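Prinum to Open Clothing Repair and Reuse Center in Former Drakari Mill

Residents can bring in worn or damaged clothes from April

Prinum, the textile reuse company, will open a repair and reuse center in April on the ground floor of the former Drakari mill. The center will take in clothing and household fabrics from the public, mend what can be mended and sell or give away the results.

The site will employ 41 people when it opens. Most of the jobs are in sorting, mending and the shop. Hiring for the sewing room has finished. Applications for shop and counter jobs are still open and can be made at the front desk of the Prinum office on Irkel Street.

"People have bags of clothes in the closet that they don't want to throw out and don't know what to do with," said Ankica Gashi, managing director of Prinum. "A missing button or a split seam is a ten-minute job for someone who knows how to do it. We want those clothes back in use."

The center has three parts. The intake counter is by the Irkel Street entrance and opens at 8 a.m. The sewing room takes up the old carding floor and has 47 work stations, including six set up for heavy fabrics such as denim and canvas. The shop faces the canal and opens at 10 a.m.

Customers who want their own clothes repaired will get a written price at the counter before any work starts. Simple repairs such as hems, buttons and short seams will be done within the week. Zippers and linings take longer. Items left for more than 88 days after the customer has been told they are ready will go to the shop.

Donated clothes follow a different route. They are checked for stains, holes and broken fastenings, then sorted by fabric and condition. Cotton that is too worn to sell will be cut into cleaning cloths. Wool will be baled and sent to Higuchi, a yarn spinner that has signed a two-year supply agreement with Prinum.

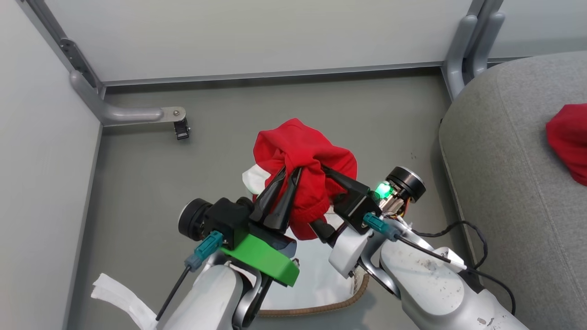
Do clothes have to be washed before they are dropped off?

They should be clean and fully dry, in a closed bag, with the pockets emptied. Bags that are damp when they reach the counter will be handed back.

The center will accept shirts, pants, dresses, coats, sweaters, bed linen, towels and curtains. It can't take pillows, comforters, carpets, swimwear or single shoes. Paired shoes will be accepted if the soles are sound, but the center won't repair them.

Senad Yordanov, who will manage the sewing room, spent 19 years as a pattern cutter before joining Prinum. He said the hardest part of planning the site was the lighting.

"The mill windows are tall but they all face one way," Yordanov said. "By mid-afternoon you couldn't match a dark thread to a dark coat on the far side of the room. We put lamps on every bench and painted the back wall white."

Evening mending classes will start two weeks after opening. Each course runs for five sessions, beginning at 6:30 p.m., and covers hand stitching, darning, patching and basic machine use. Myfanwy Howells will teach the first course. There are 200 places across the first season, and they can be booked at the intake counter. Machines, thread and needles are provided. Students should bring one item of their own to work on.

Work on the building included a new floor in the sewing room, a freight elevator and a ramp at the canal entrance. The original iron columns have been kept. The upper floors of the mill are not part of the project and will stay closed.

Parking is limited to short stays in the yard behind the mill. Large donations, including those from hotels and schools, should be arranged with the intake team in advance so that they can be unloaded at the freight entrance before 8 a.m.

About Prinum
Prinum collects, repairs and resells used textiles. It operates a sorting warehouse and two secondhand shops in addition to the Drakari site.

Press contact
Krešimir Ivanov, Communications, Prinum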